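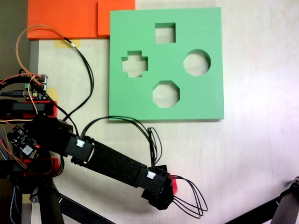
Curis Help Forum > Ordering and Checkout > Shipping total jumps when I add a second item

Status: Solved
Opened 02/10/2021

Hi all! I run a tiny online shop selling wooden and foam toys for toddlers (puzzles, stacking things, bath letters) and I've been on Curis for two years with hardly a hiccup. Now I've got a weird one and I'm going a little nuts.

If a customer puts one puzzle in the cart, shipping comes up as $6, which is right. If they add a second puzzle, same size, same weight, shipping jumps to $65. Sixty-five dollars! For two toddler puzzles! I only found out because a very nice grandma emailed to ask if I was mailing them from the moon.

My setup:
Curis store, standard plan
Zesta shipping plugin, up to date as far as I can tell
Odera theme, no custom code except a banner I pasted in
87 products, all with weights filled in (I checked every last one, with a lot of coffee)

What I've tried so far:
Cleared the cache in the store and in my browser. No change.
Switched to the default theme for ten minutes. Same $65.
Turned off all my coupons. Same.
Placed a test order on my phone, not logged in. Same.
Tried two bath letter sets. Those came out fine, which really threw me.

Anybody seen this? I don't want to turn Zesta off completely if I can help it, my rates were a mess before I had it.

Update 1
Thanks for the quick replies! To the person who asked: yes, my units are pounds everywhere, and no, I don't have a second warehouse set up (I have a spare bedroom). I turned on the Zesta log like you suggested and ran the two-puzzle cart again. It says "package 1: oversize" and then picks the freight rate. So it thinks two puzzles make one gigantic box. The log doesn't show the box size it used, or if it does I can't find it.

Update 2
Getting warmer. I deleted one puzzle from the catalog and added it back by hand, and now two of those ship at the normal rate. So it's something stored with the product. The puzzles all came in through a Fandik spreadsheet import back when I moved the shop over, and the bath letters I typed in myself. Aha!

Update 3, fixed!!
OK, I got it. The import had put the puzzle dimensions in the right boxes, but there's a field called "stack height" under the advanced shipping tab that I had never once opened. Every imported product had 87 in there. Eighty-seven inches! It had picked up my product count from the bottom row of the spreadsheet. Zesta ignores that field for a single item and only uses it when two or more go in the same box, so one puzzle was always fine.

Steps if you have the same thing:
Open the product, go to Shipping, then Advanced.
Look at stack height. Mine should have been 1.
Save, then hit "rebuild rates" in Zesta. It didn't work for me until I did that part.

I changed 9 of them by hand before someone pointed me to the bulk editor, so, you know, use the bulk editor. Two puzzles now go for the same $6 as one and I've written back to the grandma. Marking this solved, thank you everybody!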